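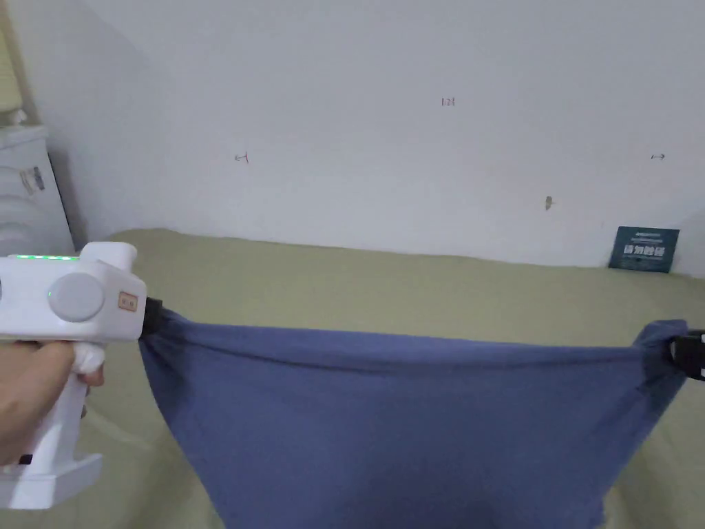 Reto Nägeli asks whether a demonstration by hand counts for as much as one made over the remote-control link, given that the robot itself does not move in the first case. The Jernex program has received this question before, and a short thread follows.

1/ Both kinds are accepted. In a hand demonstration, the operator holds the gripper and performs the task directly. In a remote one, the operator steers the arm from a separate desk.

2/ For cloth, we currently prefer the hand method. Operators feel the pull of the fabric through the handle and correct for it sooner. Over the link, that feeling is lost.

3/ The present set covers holding a cloth by its two upper corners, lowering it onto a bed and folding it once. The Brerotport site has submitted 669 demonstrations, of which 41 were returned for a second attempt.

4/ The most common fault is speed. Please squeeze the trigger slowly — the jaw should close on the corner before the hand begins to lift.

5/ Ngaio Tomoana has revised the operator guide accordingly. The section on remote control is unchanged from March.

6/ Sites that have not yet reached 400 accepted demonstrations may continue under the old guide until their current batch is complete. Batches opened after September 5, 2025 fall under the new one.

7/ Questions on returned work should go to the Zultero desk, with the batch number in the subject line.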